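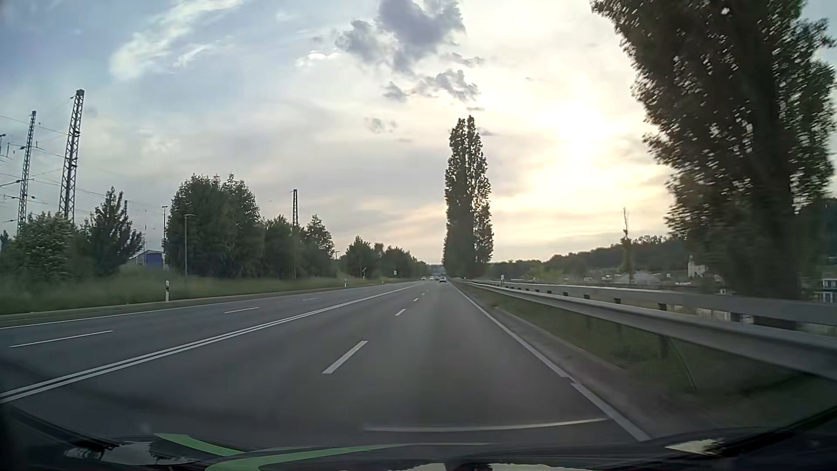
Driving to Husska - Questions We Get a Lot

Unnur Ragnarsson here, I look after the guest cabins at Husska. Same questions every spring so I put them on one page. Updated in May. Will add more when I get a minute.

Which way do I come?

From Botura, take the main road through Overgaard and keep going to Selel. Turn right at Selel, after the fuel station. 169 miles door to door from Botura. Don't let your phone send you over the hill road. Shorter on the map, much slower, and the last part is gravel.

How long does it take?

Three hours if you stop once. More with kids. More again if you leave Botura at 5 in the afternoon with everyone else.

Is it a real highway?

Two lanes each way on the long straight stretch, paved, painted lines, solid double white down the middle. After Selel it goes down to one lane each way. Still paved right up to our gate.

Can I turn around on the straight part if I missed something?

No. Double white line means no crossing it, no U-turns, no cutting over to a field entrance on the other side. Go on to the next junction and come back. Adds a few minutes, fine.

Left lane or right lane?

Right, unless you're passing. Then back to the right.

What about the sun?

Big one. Going out in the evening it can sit low, almost straight ahead, and thin cloud doesn't help as much as you'd think. Sunglasses where you can reach them, not in the trunk. Clean the inside of the windshield before you go - the inside is the part people forget. Visor down. If you really can't see, slow down and leave a lot more room.

What are the white posts in the grass?

Roadside markers, so you can tell where the edge is in the dark or in fog. Not mileposts. Please don't park against them.

Can I pull over for pictures?

Not on the verge. The grass gets long and you can't see what's under it, and there's a ditch in places. Use the rest area before Selel, room for trailers too.

Where do I get gas?

Overgaard or Selel. Nothing after that. Selel pumps take cards all night but the shop shuts at 9 pm. If you're towing, fill up in Overgaard as well.

Food on the way?

Bakery in Overgaard, mornings only. Soup and sandwiches at the Selel station. Bring your own if you're picky, or if you have somebody picky in the back seat.

Is there a toll?

No toll.

Are there deer?

Yes, mostly early and late, mostly where the trees come close to the road. If one crosses, expect a second one. Brake in a straight line, don't swerve.

Does wind matter?

With a roof box or a camper, yes. You'll be sheltered behind a row of trees and then get a shove when the row ends. Both hands on the wheel, drop your speed a bit.

Phone signal?

Good untill Selel. Patchy after. Download the map before you leave home, and save the cabin directions too, becuase the last turn is easy to miss.

What's the last turn?

Left at the blue mailbox, 60 yards past the little bridge. If you get to the church you've gone too far. You can turn in the church lot, they don't mind.

I'm going to be late. Do I need to call?

Not before 10 pm. After that send a text so I leave the yard light on. Key is in the box by the door, code is in your booking email. No email? Check spam first, then text me.

Gate code?

2844, then the star key. Close it behind you please - sheep.

Can I come by bus?

Only as far as Selel. I can pick up if you ask the day before. No room for bikes in my car, sorry.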